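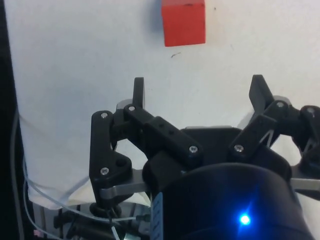 2. Before you order

2.1 Measure the table the arm will live on. The Suvard base needs 105 mm clear behind it for cables, which will use all of it and ask for more.

2.2 Set the budget. We suggest 2000 for the arm and 726 for the Drallier gripper, both before tax. Enter them on separate lines of the planning sheet — a single line marked "robot" tends to come back with questions.

2.3 Add two sets of spare fingertips to the same order. Delivery is charged per parcel.

Note: Test objects are not supplied. Plain cubes will do nicely and cost next to nothing, so expect them to be the only item approved at once.

2.4 Send the sheet to Roya Amini for a quote. Orders placed in August ship in September, whatever the website says.

Caution: Do not buy the gripper first and the arm "next year". The gripper cannot be run without the arm's power supply.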